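From: Nomvula Sithole
To: cell-users list
Subject: Re: Prilesari two-arm kit, second quote and trial week

On Tuesday, Mellor wrote:

> We have the Prilesari quote in front of us for the two-arm tabletop
> kit with the one-year service plan. The sales sheet says cable sorting
> works out of the box. Before we sign I would like to hear from someone
> who has run it on soft goods and not on blocks. Specifically:
>
> - do the fingers close well enough on thin cable
> - how bad is the wiring at the wrist
> - is the service plan worth the money
>
> We do mostly short leads, bagged by type. No fixed bins at present.

Mellor,

We have had the kit at Tirnurstead since August, on the standard service plan. Cable sorting is the main thing we run on it. Answers below, in your order, with one extra point on bins.

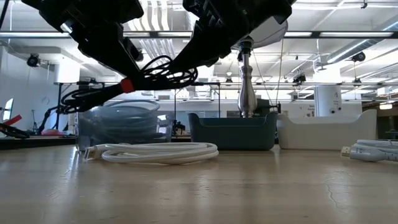
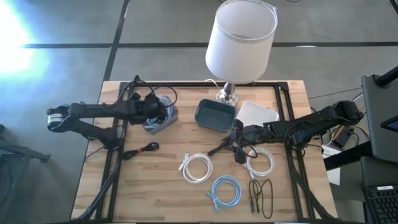
Fingers first. The stock fingers close parallel and the pads are flat. On a coil that has been gathered and laid down, they pick well. On a loose end they do not, unless the end is held clear of the table by its own stiffness. Our last full log has 234 pick attempts on mixed leads, of which 131 were clean on the first close. Most of the misses were thin cable lying flat. In the wide view, the thin black one in the long loose loop near the front edge is the type that gives us trouble, while the light-blue coil to the left of it is the type we would expect to get on the first try. If your short leads come to you straight and flat, plan on a softer pad. Prilesari sells one, but it is a separate line on the quote. Check that yours has it.

After we changed pads the first-close rate went to 88 percent on a shorter run. I would not lean on that number too hard. The mix of cable was not the same and the operator had more practice by then.

Wrist wiring. It is bad. The harness leaves the gripper in open loops and there is no cover for it in the base kit. You can see the loops between the fingers in the close view. The manual tells you to leave slack for full wrist travel and does not say how much. Too little and the connector pulls at the end of the range. Too much and a loop hangs down to where the fingers work, and then you have a cable robot that catches on cable. We set ours by running the wrist to both limits by hand with the power off and tying back what was left. Recheck it after any finger change. The Fomham sleeve fits, but it is stiff and you lose a little rotation.

Service plan. Mixed. Remote support answered within the hour each time we called during the day. On-site is a different matter. We have had 2 visits. The first fixed a noisy joint and took most of a morning. The second was for a calibration drift we could have corrected ourselves with the right page of the manual. Parts under the plan are covered for the arms and the controller. Fingers, pads and harness are listed as wear items and are not covered, and those are the parts you will be buying. I would take the plan for the first year and then price it again.

Bins. You did not ask, but you said you have no fixed ones. Get some before the trial. The placement routine wants a known rim height and it does not deal well with a bin that shifts when the fingers touch the side. Clear bins were harder for our vision setup than solid colors. We got usable detection on them only after changing the exposure and teaching the rim by hand, and even now I would pick an opaque bin if the choice were mine. Low sides help too, as the wrist does not have to come in so steep.

On the sales sheet wording: "out of the box" covers the demo program with the demo cable set. Anything else needs teaching. It took us three days to get to a program I was willing to leave on the cell, and that was with one person who already knew the teach software.

If you can get a trial week, send your own leads ahead and ask them to log every attempt, including the ones the operator stops. The default report drops those.

I can send our pad settings and the slack measurements for the wrist if they are any use. Let me know which controller version is on your quote, the settings files are not the same between the two.

Nomvula Sithole
Tirnurstead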